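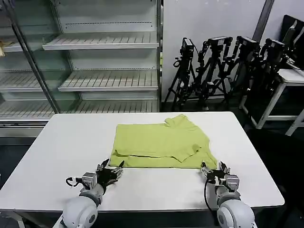 Recording and Preparing Two-Arm Folding Demonstrations

Purpose of this guide

This page sets out the procedure used at Kasto for collecting demonstrations of garment folding and preparing them for policy training. It applies to the T-shirt task only. Staff working on towels or trousers should consult the separate pages for those tasks.

Before you begin

You will need a calibrated two-arm workstation, a clear white table and one plain T-shirt in a colour that contrasts with the surface. The recording software is Wurkier. Operators must have completed the safety induction and know the position of the emergency stop.

Step 1. Set the starting state

Lay the shirt flat with the collar at the far side of the table. Smooth out large creases by hand, but leave small wrinkles in place. A policy trained only on pressed fabric performs poorly on ordinary laundry. Turn the shirt by a small angle between episodes so that the starting position varies.

Step 2. Record the episode

Start the recording before either arm moves. Fold the sleeves in first, then bring the hem towards the collar. Keep both grippers within the view of the head camera while they are in contact with the cloth. An operator who loses hold of the fabric should attempt the grasp again and continue. Corrections of this kind are useful to the model and should be kept.

End the episode when the shirt is folded and both arms have returned to the rest position. Each task set requires 500 complete episodes.

Step 3. Label the stages

Open the episode in the Lu annotation tool and mark the start of each fold. A fold begins when the fingers close on the fabric, and ends when they release it. Where the two arms act at different moments, use the later release. Mark failed grasps with the tag "retry". 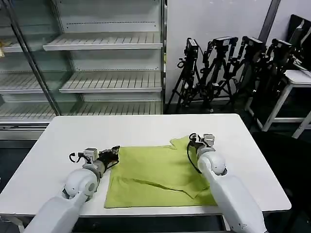
Guangming Jin advises that the label should follow the fingers even when the cloth goes on settling after release, and that annotators who wait for the fabric to come to rest produce stage boundaries too late to be of use in training.

Step 4. Check and divide the data

Play back every episode at double speed. Reject any in which a camera stream has dropped out or the joint readings stop. Set aside 100 episodes for validation, chosen at random across operators, and use the remainder for training.

Step 5. Train and evaluate

Training uses the standard Pulesell configuration with an action chunk length of 2 seconds. Do not change this value without written agreement from Zhenhua Pan. Evaluate the final checkpoint on shirts that do not appear in the training set, and enter the outcome of every trial in the results sheet, including trials stopped by the operator.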